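Flilside Wants Your Empty Snack Bags, and We Mean All of Them

CORKGATE, January 12, 2023
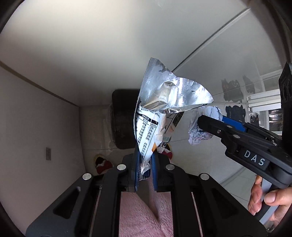 Kenneth Ignacio told me he'd been tossing his chip bags in with the paper for years and figured the shiny lining would sort itself out somewhere down the line. It doesn't, Kenneth! But thank you for saying so, and you've got plenty of company.

I'm Khang Bùi, and I run the wrapper drive at Flilside. Today we're opening it up to every household in Corkgate, after a small tryout in December that went a whole lot better than I'd dared to hope (400 homes signed up, and we ended up with 2809 wrappers on our sorting tables). I was picking crumbs out of my sleeves for a week and I loved every minute of it.

So what do we take? Chip bags, cookie sleeves, candy wrappers, anything with that silver foil look on the inside. Torn open is fine, crumpled is fine, and we don't care what language the label is in. Give the bag a good shake over the sink first, please. Greasy ones get a quick wipe. Paper napkins and tissues go in your regular trash, and so do bags with food still in them.

You don't need to flatten anything or fold it into those cute little triangles, although Cosimo Bassi sent us a shoebox full of them and I have to admit they looked great.

Drop-off is at the Eskildsen building, side door, next to the bike racks. There are 2 bins just inside, a green one for foil-lined bags and a yellow one for clear plastic. If you're not sure which is which, turn the bag inside out and look. Still stumped? Leave it on the shelf and we'll figure it out.

We've got room for 900 homes this time. Signing up is free, and you get a roll of collection sacks from our friends at Sekel to hang in the kitchen or the hall closet.

To sign up, or to set up a visit if you're writing about the drive, ask for me or Normand Sawatzky at the Flilside front desk. Normand has the sacks.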